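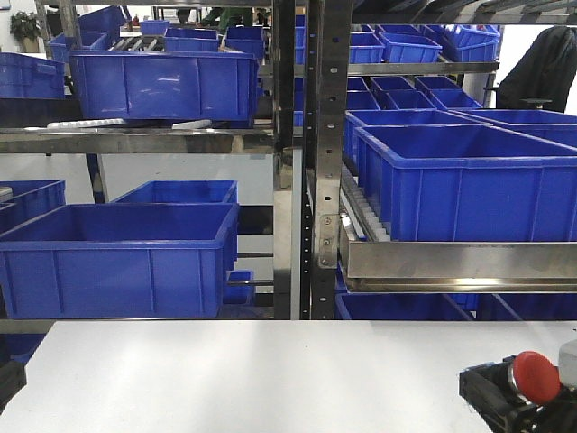
White table, steel rack, April.

Spent the evening at the Clegg town hall on the state's new driver's license bill for immigrants. The hearing was set for 6. The congresswoman arrived at 6:40 and thanked us for our patience, which she had not checked on.

Bill 1504 would let people apply without a Social Security number. The room holds 400 and was close to full. Three people were allowed to ask questions.
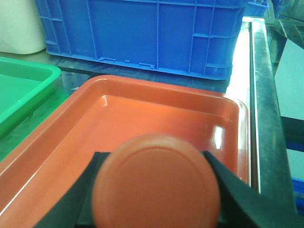
and two of those were speeches. The third was a woman from the Clusance side of town who asked when the bill gets a vote. She was told it was "a priority." So was the bridge – we're still driving around the bridge.

Her office has a new hotline for status questions, open until 9. I called at 8:15 and got a recording in English telling me to press 2 for English.
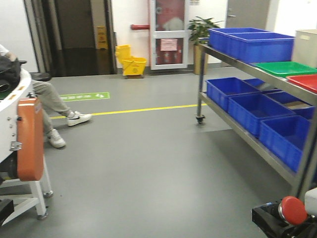
Busisiwe Joubert replied: Press 3. It's the same recording but you get a person at the end, and she knew which subcommittee has the bill.

Trying 3 tomorrow.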